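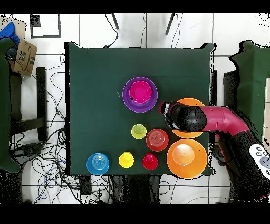

지난 회차 참가자 의견에 따르면, 겹쳐 놓인 그릇을 집을 때 두 그리퍼의 차이가 가장 크게 느껴졌고 컵만 다룰 때는 어느 쪽이든 비슷했다고 한다. 이번 회차는 이 의견을 반영해 그릇 과제의 비중을 높였다.

채용·모집 > 연구 참가 > 그리퍼 비교 평가
공고 | 지원 방법 | 자주 묻는 질문 | 문의

최종 수정: 10월

그리퍼 비교 평가 원격조작 참가자 모집

Kilton 조작연구실은 로봇 팔 말단에 장착하는 그리퍼 2종(Bisis, Dervishi)의 비교 평가에 참여할 조작자를 모집한다. 평가 대상은 그리퍼와 제어기의 조합이며, 참가자 개인의 숙련도는 순위로 산출하지 않는다.

1. 평가 내용
녹색 천을 씌운 작업대 위의 플라스틱 그릇과 컵을 로봇 팔로 집어 지정 위치로 옮긴다. 과제는 다음과 같다.
- 단일 파지: 작은 컵을 집어 표시된 지점에 내려놓기
- 분리: 큰 그릇 안에 든 작은 그릇을 꺼내기
- 적재: 크기가 다른 그릇을 순서대로 포개기
얇은 테두리를 잡는 동작이 많다. 물체가 미끄러지거나 넘어진 시도도 모두 기록하며, 재시도 여부는 진행자가 판단한다.

2. 진행 방식
그리퍼별로 연습 30분 후 본 평가를 실시한다. 그리퍼 순서는 참가자마다 무작위로 배정한다. 본 평가는 그리퍼당 10회 시도로 구성되며, 교체와 영점 보정은 연구실에서 수행한다. 종료 후 조작 지연, 파지 안정성, 시야 확보에 관한 설문을 작성한다. 상부 카메라 영상과 관절 각도, 그리퍼 개폐 신호가 저장된다.

3. 모집 인원 및 자격
- 인원: 7명
- 만 19세 이상, 교정시력 포함 일상적인 색 구분이 가능한 자
- 원격조작 또는 게임 컨트롤러 사용 경험자 우대
- 손목이나 어깨 통증으로 치료 중인 자는 제외
- 해당 그리퍼의 설계 또는 판매에 관여한 자는 제외

4. 장소 및 시간
Tradport 2층 실험실. 오전 조는 10시, 오후 조는 2시에 시작한다. 바닥에 케이블이 깔려 있으므로 앞이 막힌 굽 낮은 신발을 착용해야 한다. 작동 중에는 팔의 가동 범위 안으로 손을 넣을 수 없다.

5. 사례 및 데이터 처리
사례비는 연구실 기준에 따라 평가 종료 후 계좌로 지급한다. 중도에 그만두는 경우에도 참여한 시간만큼 지급한다. 기록은 참가 번호로만 관리하고, 참가자의 얼굴과 음성은 수집하지 않는다.

6. 지원 방법
연구실 모집 페이지의 신청서에 희망 시간대, 주로 쓰는 손, 원격조작 경험을 기재해 제출한다. 선정 결과는 11월 중 개별 통보하며, 정원이 차면 접수를 마감한다. 지난 회차 참가자도 지원할 수 있으나 신규 지원자를 우선 배정한다.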